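Open day at the Vumstead paper mill

I went to the November open day at Vumstead with Lorna Dalisay, who had signed us both up in the spring and then forgotten about it until the reminder came. We left at seven in the morning and got there before the gates opened. Parking is in the field behind the old rail siding, and it was soft after the rain, so bring boots if you go.

Check-in was slow. We got a sticker, a folded map and a time for the mill floor, and then we had most of an hour to fill.
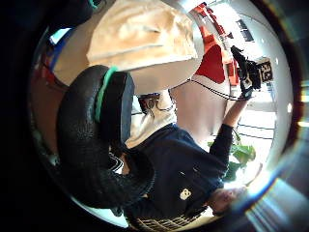
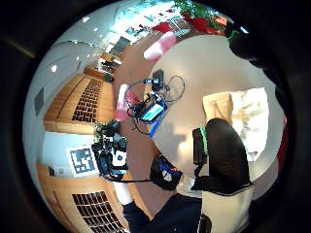 The tour itself starts in the pulp house. Vumstead makes cotton paper, mostly for printmakers and bookbinders, and the raw material comes in as bales of offcuts from shirt factories. Our guide was a retired machine tender named Policarpio. He had worked there long enough to remember when the beaters ran all night, and he talked over the noise without seeming to raise his voice.

There are two beaters still in use. Each one is a long oval tub with a heavy roll at one side, and the cotton goes around and around until the fibers are short enough. Policarpio dipped a jar in, held it up to the window and showed us how to look for clumps. A batch for heavy print paper gets less time than one for thin book paper. He said he could tell by the feel between his fingers, but they write down the hours anyway.

From there you go down a flight of iron stairs to the machine, which was built by a company called Muvametti and is the reason most people come. It is 104 feet long. The wet end is a wire mesh belt that shakes from side to side, and the sheet forms on it in a few seconds. After that come the felts, the presses and the drying cylinders. The room smells like a laundromat. We were allowed to stand along the rail, 12 or so of us in a row, and watch one roll come off. I would have liked longer there. The next group was already on the stairs.

The finishing room was quieter. Three women were sorting sheets by hand under a north window, turning each one and putting the bad ones in a separate stack. They get through 2884 sheets on a good day, according to the card on the wall. Rejects go back to the beaters. Lorna asked if she could buy some of them and was told no, though the shop sells a mixed pack of seconds that I think comes to much the same thing.

Lunch was in the canteen, soup or a cheese roll. The coffee was weak. There was a talk at one o'clock on watermarks, with a light box and a set of old molds passed around on a tray. One had the mark of Adimik, a stationery firm that bought from the mill until it closed – a heron standing on one leg, sewn onto the mesh in fine wire. The speaker ran over and the questions were dropped.

We skipped the river walk and went to the shop. I bought a pack of 100 sheets of the lighter book paper and Lorna got a pad and two posters. They take cards, but the reader went down twice while we were in line.

The mill lets in 200 visitors for each open day and the list fills early. Children under ten can't go on the machine floor. If you have a choice of times, take the first one, when the stairs are clear and the guides still have their voices. The next one is in April, and sign-up is through the mill office.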